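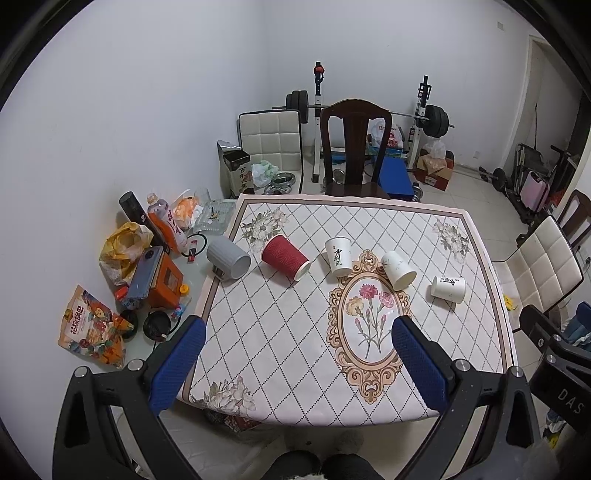 Moved to Clanell in December and the tea has been horrible ever since. Brown skin on top, tide mark down the side, tastes like a wet blackboard. Kettle is an Iveo, new when we moved in, already crusty at the bottom. I've gone through everything trying to find what makes a difference: white paper cups with the calligraphy on, the red paper one with the white rim, my grey ribbed mug. Mug is worst for the ring but the film turns up in all of them. Same teabags as before the move, same milk. Water report says hardness 231 and I've no idea if thats bad. Old place was 30. Do I need a softener, a filter jug, a different tea, or do I just get on with it?

Posted by ruaridh_mc, 7.42 pm

231 is hard, yes. Coming down from 30 you'll be noticing it in the shower as well. The skin is from the minerals and the tea reacting, nothing wrong with it, just looks grim. Filter jug, change the cartridge when it says, job done.

Posted by pegleg_pam

Disagree with the jug. Had an Imrie one for ages, decent for the first couple of weeks of each cartridge, then the scum's back and you're still paying. And it takes up half the fridge door. Squeeze of lemon in the cup does the same for pennies.

Posted by oldcopperpipe

Lemon AND milk? It'll curdle

Posted by pegleg_pam

A drop. Not half a lemon. And I drink it black anyway

Posted by oldcopperpipe

Well he doesn't, he said milk in the first post.

Posted by pegleg_pam

Before anyone spends money, descale the kettle properly. White vinegar and water half and half, boil, leave it an hour, tip out, rinse, boil plain water and chuck that, then do the plain water again or it'll taste of chip shop. Did my mum's last week, couldn't see the element before. It won't shift the film by itself but the bits floating about will go. Also stop topping up on old water. Empty it each time.

Posted by Mariann Orbán

Citric acid is better than vinegar. No smell. Zoten sachets are only citric acid with a picture of a kettle on, so get the plain powder from the baking aisle.

Posted by tombola_tim

Right, did the kettle. Used vinegar as thats what was in. Kitchen stank. Loads of white flakes came out, like eggshell. Made a cup after and it's a bit better, less gritty, but the skin is still there once it's stood for five minutes. Tried a stronger brew too and that was worse?? 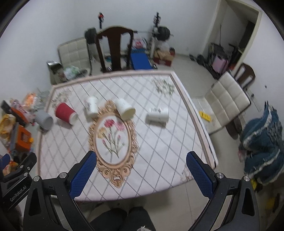

Also tried bottled water, cheapest the shop had, and no skin at all. So it's definitely the tap. Not buying bottled for every brew though, we get through a silly amount in this house. Anyone got a proper softener? Quote I've had is £124 for the fitting and that's before you've bought the thing.

Posted by ruaridh_mc, 9.15 pm

Stronger being worse is normal ime, more tea for the minerals to grab hold of. Try one of the blends sold for hard water, I was sure it was a con till I tried it.

Posted by Mariann Orbán

It IS a con. Same tea, different box.

Posted by oldcopperpipe

It isn't, they're blended differently. Whether you like it is another matter. I find it a bit thin.

Posted by Mariann Orbán

Got a softener. Wouldn't be without it for the boiler and the shower screen but we don't drink from it, we kept one kitchen tap on the ordinary mains. That's the usual way as softened water has more sodium in. So you could pay all that, have lovely towels and still have scum on your tea. Ask the fitter before you say yes.

Posted by hettie_w

Oh. He never mentioned that. Said it would "sort the tea out".

Posted by ruaridh_mc, 9.31 pm

Course he did

Posted by tombola_tim

Hettie's right re the separate tap. Some people do drink softened and are fine, but not for baby bottles or if you're on low salt. Jug is still the answer. Sorry copperpipe

Posted by pegleg_pam

Had that jug 4 years. Binned it. Not changing my mind

Posted by oldcopperpipe

OK so plan is, citric acid from the baking aisle for the kettle from now on, borrow a jug off my sister and see how long a cartridge lasts, and a small box of the hard water tea. Softener on hold. Not doing lemon.

Ruaridh McIver

Posted by ruaridh_mc, 9.50 pm

Your loss

Posted by oldcopperpipe

Does this work for coffee as well? Mine's gone sort of flat and chalky, we're on the Clanell supply too

Posted by bex_at_the_back

Filtered made a big difference to mine, cafetiere anyway. Instant tastes the same whatever you do to it.

Posted by hettie_w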